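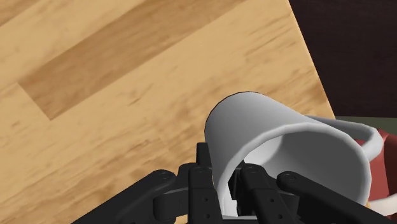 White mug on a wooden tabletop (computer render)

Section 3: Joining the online author talks

I look after the Zenura festival's streaming sessions, and I wrote this section after fielding a whole pile of emails in May from teachers and parents stuck at the sign-in page. Go through it the day before your first talk if you can!

1. Open the welcome email and click the Brastano link. It takes you straight to the lobby (the page with the bookshelf colours across the top).

2. Type in your booking number. Mine for the test run was 3784, so yours will look a lot like that, four digits and no letters.

3. Choose Classroom or Home. Classroom tickets let you log in on up to 11 devices, Home tickets on 2.

4. Pick your talk from the program. The Moynihan picture book panel and the Vetik illustrators' draw-along run at the same time, so you'll have to choose a favourite, sorry. I'd go for the draw-along if your kids are little.

5. Click Test Sound. You should hear me reading a bit of a poem (badly).

Note: Captions are off when you first join. Turn them on with the CC button under the video, then click Save or they'll switch off again when the next talk starts.

Caution: Don't refresh the page during question time. It wipes anything you've typed in the question box and I can't get it back for you.

Caution: Kids' questions show up with whatever name you've entered, so use a first name or the class name only.

Recordings go up in the lobby under Watch Again. Signing up for those is in Section 4.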